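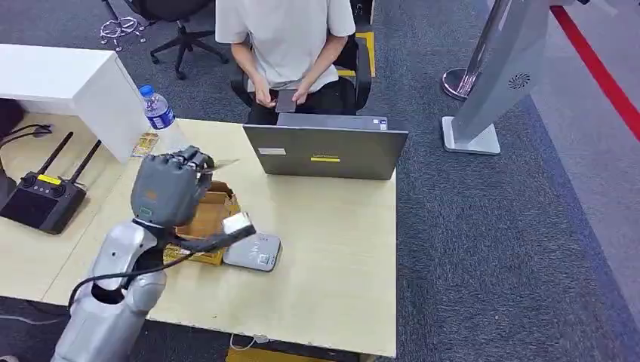 *The hand with a card in its grip, over the open box on the bench at Pavedar.*

**Keeping Quintana's fingers honest**

16th March — I dropped in on the Pavedar workshop this week to see how the crew are getting on with Quintana, the arm-and-hand setup they've been nursing along since August. I'd planned on half an hour and stayed until they started turning the lights off, so that tells you how my afternoon went!

If you read my last bit on Pavedar you'll know the job Quintana is being set up for: picking flat cards out of a carton and handing them over one at a time. Sounds dead easy. You or I would do it without looking up from the crossword. But a flat card is a rotten thing for a jointed hand to hold, and most of what I watched was Cyril Furnival fiddling with how hard the fingers close (he's the one who looks after the hand, and he's been at it long enough to have favourite fingers).

The trouble lately has been the cable run. The hand's wiring comes out near the wrist and goes back down along the arm, and there has to be enough slack in it for the wrist to tilt. Too little and it tugs when the fingertips come up. Too much and the loop catches on whatever's on the desk, and there is always something on the desk. Cyril lost most of a morning to it last week. He'd been blaming the fingers, re-zeroed the lot of them twice, and then spotted that the plug was being pulled a hair out of its socket every time the wrist rolled over. He wasn't thrilled. He's now re-routed it with a longer loop and put a dab of paint on the connector so he can tell at a glance whether it has crept.

The routine since then goes like this. Power down, push each finger gently through its travel by hand and feel for grit or a sticky joint. Check the plug against the paint mark. Power up, open and close on nothing, then on a card, then on a card with the wrist tilted. If all that behaves, he runs a batch of 600 grips and goes through the log on the laptop afterwards. The counter was at 1639 for the new fingertip pads when I left, and he reckons they've got plenty of life in them yet. The old pads had gone shiny by that point and the cards were sliding about like soap.

I asked what he does about bent cards and got a long answer (sorry, Cyril, I've trimmed it). The short version is that a card with a curl in it wants a softer close, and Quintana doesn't yet know a curled one from a flat one, so for now they go through the stack and chuck out the worst before a run. He'd like to sort that in software. The Lureveo people, who wrote the grip program, have promised an update with a separate setting for thin stock, and everybody at Pavedar is very keen to see it arrive.

Spares are the other sore point. The pads come from Pustent in packs of eight, and the last order took over two weeks, so Cyril has started keeping a full set in his drawer with his name written on it in big letters. He also wipes the pads down at the end of each day with a barely damp cloth — no solvent, he was quite firm on that — and parks the hand half open so nothing sits under load overnight.

Next on the list is a proper clip for that cable, one that lets it slide a bit but won't let it wander. He had a couple of printed ones to try and didn't love either. The first pinched, the second popped off whenever the forearm turned. There's a third version on the way, and I've been told I can come back and watch it get tested as long as I bring biscuits.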